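Clikport 常见问题

这一页是我把邮件和留言里反复出现的问题攒起来写的，想到哪写到哪，顺序没怎么排。Clikport 是我给双臂工作台写的一套软件，管采集、对时、回放，也管最底下那层控制循环。名字老有人问，先交代一下：Fliltitz 是工作台的场景配置包，Swati 是感知模块，Skisano 是规划器，三个都可以单独装，也都可以不装。

最近我几乎所有时间都耗在插花任务上，下面很多回答都拿它举例。 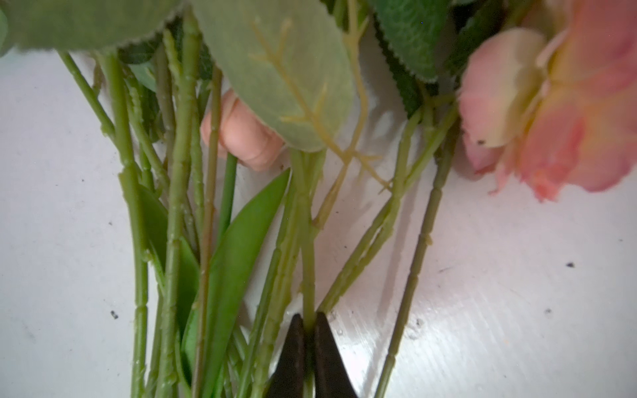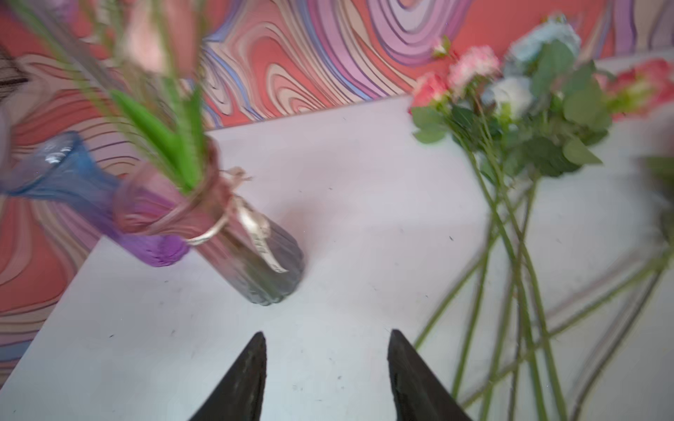
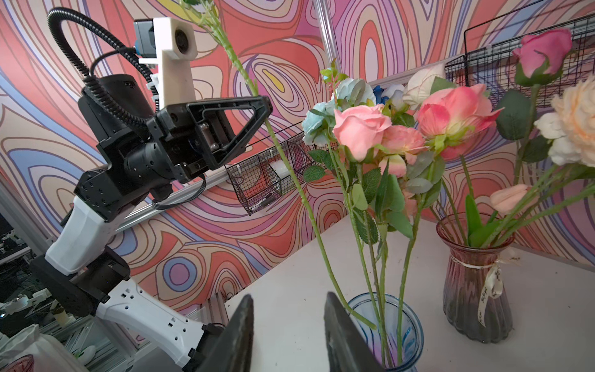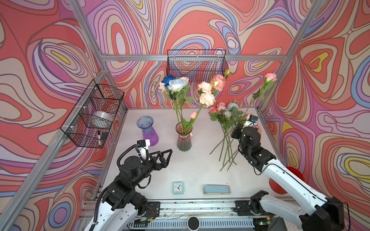 插花任务的画面：前三张来自腕部相机，最后一张来自固定机位。

为什么选插花？看着跟工业没什么关系啊

因为它难，而且难得很集中！花茎细，彼此颜色接近，一捆放在一起互相挡着；花瓶是玻璃的，还带竖棱；花头又大又重叠，从上面看根本找不到茎在哪儿。我以前拿方块和杯子测感知，测完觉得自己写得挺好，换成花以后第一天就把自信收回去了。一个任务里能同时碰到细长物体、透明物体和严重遮挡，对我这种人手不够的项目来说特别划算，改一处代码，好几类毛病一起冒头。

另外假花可以反复用，掉个花瓣也不心疼。

Swati 到底输出什么？

输出茎段，再加瓶口。我一开始想让它输出整枝花：茎、叶、花头打包成一个实例，带一个姿态。做了很久，放弃了。一捆花摊在桌上，茎交叉成一片，哪段茎通到哪朵花，人盯着静止画面都要琢磨半天，模型更是一本正经地瞎连。现在它只负责说“这一小段是茎，中心线在这儿，方向是这样，我有多大把握”，至于它上面连着什么颜色的花，交给后面的跟踪去慢慢确认。

瓶口输出的是一个椭圆加一个高度。瓶身我不要了，带棱的玻璃在深度图里全是洞，拿来拟合只会添乱。瓶口边缘的高光反倒是个不错的线索，哪怕瓶子是渐变色的，上沿那圈亮边多半还在。

叶子总被认成茎怎么办？

这个我被问得最多，我自己也被它折磨得最久。那种窄长的带状叶子，夹在茎中间，从腕部相机看过去就是一条绿色的长条，跟茎长得太像了（第一张图里那两片就是典型，我第一次看标注的时候也得放大才敢下手）。

我现在的做法有两层。第一层看宽度变化：茎从头到尾宽度差不多，顶多有几个节和小凸起，叶子会收尖。第二层看颜色饱和度，这批花的那种细叶子比茎要鲜亮，所以加了一个很弱的颜色项。注意是很弱！我有一阵把它调得很强，结果换一批花就全完蛋了。配置里这一项叫 leaf_color_bias，你的花如果叶子和茎同色，直接设成零。

至于茎上的小凸起和环状的节，默认的平滑会把它们抹掉，抹掉就对了，留着它们中心线会抖。

腕部相机和固定相机，只能留一个的话留哪个？

看你在调什么。调规划，留固定的，它能看到两条臂、花瓶和桌上那捆花各自在哪儿，Skisano 的碰撞检查全靠它给的大局。调抓取，留腕部的，夹爪尖和茎的相对位置，固定相机离得太远，差那么一点点根本分不出来。

真要上手做插花，我劝你两种都装，再让两条臂的腕部相机都开着。有一个意外的好处：一侧腕部相机常常能看到另一条臂的夹爪（第三张图左边就是），Clikport 里有个选项叫 cross_view，会拿这个来核对两条臂的标定，漂了就给你一条警告。我原本没打算做这个功能，有一次标定悄悄歪了，我查了整整一个下午，气得当晚就把它写了。

墙上那么花的图案，是故意的吗？

故意的。Fliltitz 里有好几套背景，这套波浪纹是最凶的一套，红的粉的紫的蓝的都有，还描了细线边。纯色墙太好分割了，模型会偷懒，凡是不像墙的就算前景。换上这套以后，它得真去看花。粉色的花头叠在粉色的波纹前面，分割边界一下就乱了，乱了才知道该修哪儿。

如果你刚开始跑，我不建议一上来就用它。先用素的背景把流程走通，再换。一次只让一件事变难，这话我跟自己说过很多遍，照样经常忘。

控制循环跑多快？相机又跑多快？

相机默认每秒 15 帧，控制循环比它快得多，具体多快看你的控制器，Clikport 不写死。两边频率不一样，中间隔着一个插值层：策略或规划给出稀疏的目标点，插值层把它铺成平滑的轨迹再往下送。

常有人问能不能把相机帧率往上提。能，参数在那儿放着。但你要先看看磁盘和总线扛不扛得住，好几路画面一起录，掉帧掉得不声不响，等你训练的时候才发现时间轴上有窟窿。我宁可帧率低一点，每一帧都在。

对时是怎么做的？为什么不直接用文件里的时间？

每一帧进来的时候打两个时间戳，一个是相机自己的，一个是主机收到的。两者的差会慢慢漂，Clikport 在后台拟合这个漂移，回放时按拟合结果对齐。文件里那个时间是写盘的时间，跟快门差着一大截，我见过最夸张的一次是 218 毫秒。夹爪合拢的动作都做完一半了，画面里还张着呢！拿这种数据去训，模型学会的就是慢半拍。

检查方法很土：录一段夹爪快速开合，用 clikport align --plot 画出来，看画面里的开合曲线和关节读数的曲线重不重合。不重合就别往下录了。

桌上放了个小闹钟，能拿来对时吗？

哈哈，第四张图里那个青绿色的小方钟，问的人比问规划器的还多。对时用的是上一条讲的时间戳，钟面从来没有参与。在 Fliltitz 的场景表里，它和旁边那个浅蓝色的扁盒子都登记成普通障碍物，规划的时候要绕开。

同理，挂篮也在表里，后墙一个左墙一个。篮子里装了什么东西我不登记，只给整个篮子套一个包围盒，盒子比篮子大一圈。金属网在深度图里忽有忽无的，别指望它自己被看见。

Skisano 怎么保证两条臂不打架？

先分区，再抢锁。桌面按左右切成两块，中间留一条公共带，花瓶一般就在公共带附近。一条臂想进公共带，先申请，拿到了才能走；另一条臂要么干自己那边的活，要么等。听起来很笨对吧？我试过让两条臂一起联合规划，轨迹是漂亮，可是规划时间忽长忽短，而且出了问题根本看不懂它当时在想什么。锁的好处是日志能读，谁在等谁，一行一行写得清清楚楚。

坏处嘛，就是慢。需要两条臂真正配合的动作，比如一边扶瓶一边插，用锁就别扭，我给它单开了一个“协同段”，进入协同段以后锁暂时合成一把，两条臂归同一个规划调用管。协同段要在任务文件里手动标，自动识别我还没做好，不承诺什么时候有。

还有一件事容易漏：手里抓着长茎的时候，碰撞模型得跟着变长。Skisano 会把 Swati 给的茎段接到夹爪末端，当成一根软一点的胶囊体，允许它轻轻蹭到别的花，不允许它扫到瓶身。允许蹭多少由 soft_margin 管。设成零的话，已经插了半瓶花之后，它会告诉你无解，然后你会以为规划器坏了（有三个人这么报过 bug，第一个是我自己）。

抓取点选在茎的哪里比较好？

我偏好从花头往下走，过了叶子最密的那段，找第一处左右都有空隙的地方。太靠近花头会连叶子一起夹进来，太靠近末端的话，花头的重量会让整枝打转，插的时候朝向全乱。

成捆的茎另说。一捆紧紧挨着，根本没有空隙，我的办法是让夹爪尖从外侧往里探，先对准一根再合，合上以后用开度判断夹到了几根：开度比单茎大一截，就松开重来。这个判断写在 grasp_check 里，阈值跟茎的粗细走，换了花一定要重新量。混用粗茎细茎的，我目前没有好办法，只能按最粗的那种设，细的会误判，认了。

别用力过头。假花的茎大多是塑料的，夹久了会留印子，印子处下次检测又是一个假的“节”。

透明花瓶的高度总是估不准

先确认你没有在用深度图算瓶口。Swati 默认走的是两个视角的轮廓三角化，可是有些旧配置里还留着 depth_rim: true，把它关掉。

关掉了还不准，看看瓶颈上有没有系东西。丝带、蝴蝶结、小标签这类玩意儿，会被当成瓶口下沿，整个椭圆往下掉一截。我的花瓶上有系丝带的，一开始想干脆拆掉，后来决定留着，真实世界里的花瓶本来就会系丝带嘛。现在检测时会先找最高的一圈闭合亮边，找不到才往下退。空瓶子比插着花的好认，所以我建议在插第一枝之前就把瓶口锁定，之后只跟踪，不重新检测。

你们公开的数据有多少？能不能直接拿来训？

插花这一项目前放出来的是 908 段，带动作、带各路画面、带对齐后的时间轴。茎段标注只给了一部分，剩下的是 Swati 自己标完我抽查的，字段里写着 source，请务必看一眼这个字段再决定用不用。

能不能直接训，看你训什么。做模仿学习可以直接上。做检测的话，我建议只用人工标的那部分当验证集，别把机器标的混进去，不然分数高得莫名其妙，高兴一晚上，第二天全还回去。

回放的时候画面糊成一片，是录坏了吗？

多半没坏。腕部相机跟着手走，臂一快，离镜头近的花苞和叶子就糊，第二张图顶上那朵粉色的就糊得挺厉害。这种帧我不删。删了之后时间轴断开，而且模型部署的时候照样会碰到糊的帧，早晚要见。

每帧有一个 blur 分数，你可以在采样时降权。我自己的习惯是训感知时降权，训策略时不动。

如果是固定相机糊了，那就真要去看看支架了。

仿真里能跑通，上真机就插不进去，先查什么？

按我自己的踩坑顺序：先查夹爪坐标系，再查瓶口高度，最后才怀疑规划。仿真里的茎是直的，真的花茎（我是说真的那枝假花，哎，你懂的）会弯，夹住中段以后末端偏到哪儿去，全看它今天的心情。Clikport 从第 2 版开始有个插入前的“瞄一眼”步骤，臂停在瓶口上方，用另一条臂的腕部相机看一下茎末端在哪儿，补一个偏移再下去。默认是关的，因为每插一枝都要多花时间，我建议一律打开，等成功率稳了再关掉比较。

还不行的话，把插入动作放慢，加一点小幅度的画圈。很土，很管用。

配置文件改了没反应

检查一下你改的是不是 Fliltitz 那份。Clikport 启动时先读自己的，再读场景包的，后读的会盖掉先读的。我知道这个顺序反直觉，当初随手写的，现在太多人的脚本依赖它，不敢动了。跑 clikport config --show-origin，每一项后面会写着它是从哪个文件来的。

我想加自己的任务，从哪儿下手？

把插花任务的目录整个拷一份，改名，然后往下删。比从空模板写起快多了，真的，空模板是我写给自己看的，注释少得可怜。先改场景表，把你桌上的东西登记进去，再写任务步骤，最后才去碰 Swati 的类别。要是你的物体不是细长的，茎段那个分支直接关掉，省显存。

发问题的时候请附上 clikport report 生成的压缩包，外加出问题那几秒的录制，固定相机和腕部相机都要。光发一句“它不动了”我是真的没法猜！白天我一般在调机器，回信都集中在晚上九点以后，十一月要换一批相机，那段时间会回得更慢一些。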